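3. Packing of corded peripherals

3.1 Scope of the packing study

The return stream handled at the Ginthorpe site consists mainly of small office equipment that is inspected, cleaned and boxed again for a second user. Corded items are a minority of the stream by weight but account for a large share of repacking complaints. In the September review, 59 of the 170 complaints logged for the site concerned a corded item whose cable had been folded too tightly, had moved on top of the device, or had been trapped under the lid. The present section deals with one item class, the corded computer mouse, and one package type, a single-piece cardboard box with a hinged lid.

The mouse was chosen for three practical reasons. It is light, so the cable has a noticeable effect on where the body comes to rest. Its shell is curved and offers few flat faces against which a wall of the box can hold it. Finally, the cable leaves the body at the front and cannot be detached, so device and cable have to be placed as one object, although they behave very differently once released.

3.2 Box and work surface

The box is made of unprinted brown board and is delivered flat. It is folded by hand before packing, and the lid stays attached along the rear edge. No insert, bag or tie is used. Earlier work at Irnthorpe (Warrier, internal report) had used a molded tray to separate the cable from the device, but the tray added cost and had to be matched to each model. Leaving it out places the whole burden of order on the way the cable is coiled and on the sequence in which the parts are laid down.

Packing is done on a cloth spread over the work surface. The cloth serves two purposes. It keeps the box from sliding when a flap is pushed, and it protects the shell of a device that is set down outside the box. A plain color was preferred so that a black cable or connector lying outside the box can be found quickly.

The lid is opened fully and folded back before anything is placed. A lid left at a shallow angle tends to fall forward, and in preliminary work this was the most common cause of an interrupted cycle. Boxes folded from fresh board are the worst in this respect - the crease is stiff and pulls the lid toward the closed position. Working the crease back and forth twice by hand before packing was enough to remove the problem for the batch used here. 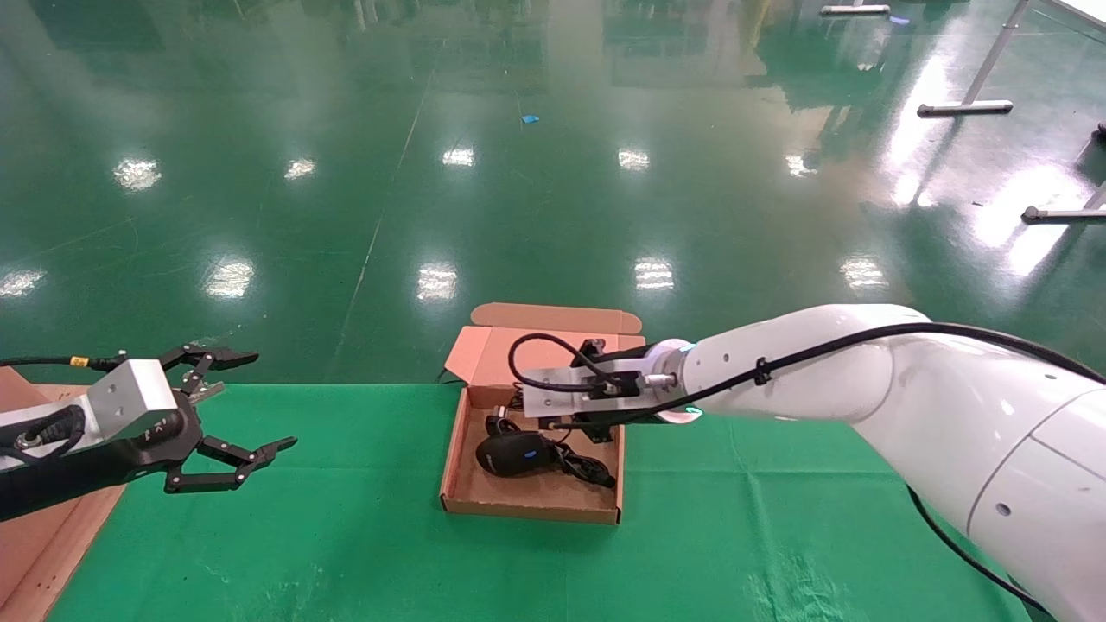
Figure 3. Open box with corded mouse during packing. The cable is loosely coiled to the right of the mouse.

The position of the mouse on the box floor was not prescribed to the millimeter. The only requirement was that the body lie flat on its base, clear of the hinge, with enough free floor beside it for the cable. Placement close to a corner meets this requirement with the least effort, as two walls then limit the movement of the body and the remaining floor forms one connected area. Central placement splits the floor into narrow strips and forces the cable either around the body or over it. Both outcomes were recorded as faults under the Flemis criteria described in Section 2.

3.3 Treatment of the cable

Three cable arrangements were compared. In the first, the cable was wound around the mouse body. In the second, it was folded into a flat bundle of parallel lengths. In the third, it was laid in loose loops beside the body.

Winding around the body gives the most compact result and is the arrangement most often chosen by people who have been given no instruction. It also puts a sharp bend at the strain relief, where the cable enters the shell, and it raises the height of the package. The flat bundle avoids the bend at the shell but does not keep its shape without a tie. On release the outer lengths spring apart, and the bundle may end up under the body, which then no longer lies flat.

Loose loops occupy the largest area of the three but need no tie. Because the loops press lightly outward against the walls, the coil holds its own position once it is down. The diameter of the loops should be slightly less than the free width of the floor. Larger loops climb the wall and catch on the lid. Smaller loops have more turns and behave increasingly like the bundle.

The connector deserves separate mention. It is the stiffest part of the cable after the strain relief, and if it finishes on top of the mouse it can mark the shell in transport. It was therefore treated as a third part to be placed, after the body and the coil, and any position on the floor next to the mouse was accepted. A connector standing against a wall with its end above the fold line was counted as a fault, even where the lid could be closed over it.

3.4 Results

A total of 151 boxes were packed with the loose-loop arrangement. Of these, 76 were opened again at the Idahosa depot after road transport and compared with the condition noted at packing. The movement found was mostly in the coil, which tended to settle toward the front wall. The body had rarely left its corner. Where it had, the coil had been laid with too few turns and filled only part of the floor, so that the mouse could slide into the gap.

Tabrizi has suggested that the board surface itself contributes to this behavior, the unprinted inner face having more friction than coated board. The present data do not allow this to be tested, as only one grade was used. It would be simple to repeat the work with a coated grade of the same thickness - the fold pattern would not need to change.

Closing the lid caused few difficulties once the connector rule was observed. The side flaps have a slight curl at the corners in many boxes, and this must be pressed inward before the front edge is tucked. A curled corner left outside prevents the front edge from seating and was the cause of most lids that had to be reopened. The fault is one of folding and does not depend on the contents, so it is reported separately in Table 4.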